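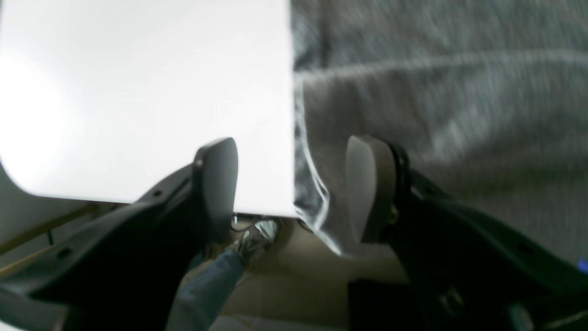
March was a good month on the Dewulf folding study, so this report is longer than usual. We finished the first full comparison, 100 folds with the old demo set and 100 with the new one, and the number I care about most moved. Folds that needed a person to step in went from 16 down to 7. I'm really happy with that!

The change is in how we collect demos. Operators used to start each one with the shirt laid flat. Now they start from a dropped pile, and they keep their bad grabs in the recording as long as they recover from them.
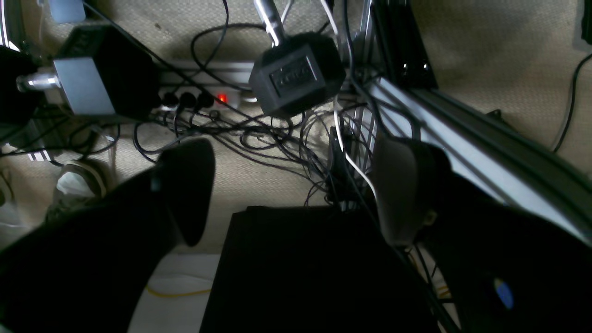 It makes for slower sessions - people get tired - and Almont's original schedule didn't allow for that. I've moved the towels to the next block to make room.

I sent the early numbers over to Kiltstead for a sanity check.

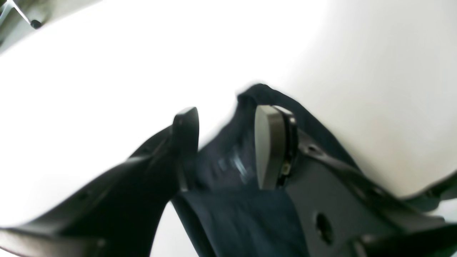 Clendgate wrote back first, asking whether the gain would hold up on dark clothes, where creases are harder for the policy to pick out, and said they'd want that answered before paying for a second station.

Fair point, and it's what we're on now. The dark set is all soft stuff so far, like the navy cloth bunched and pinched between the gripper fingers in this one. Edges like that hem are what I want the policy to go looking for. Results in the next report, plus the budget sheet I still owe you.

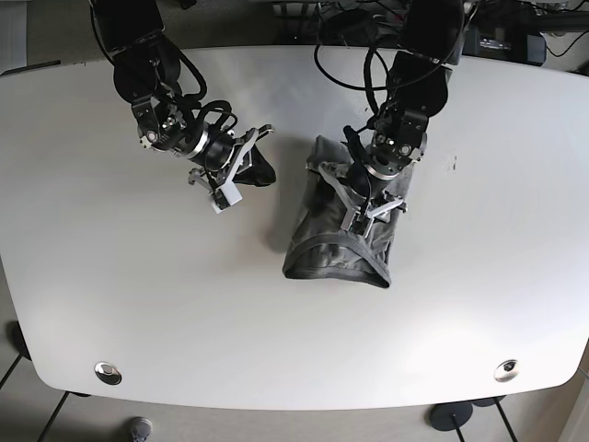 Staffing is unchanged. We run both arms in every session, and I'd like to keep it that way even for the small items. With one gripper pinching a bit of black fabric and the other pressed down into the gray garment, we get to see how the policy splits the work. I'll have the dark set scored before I ask for more hours.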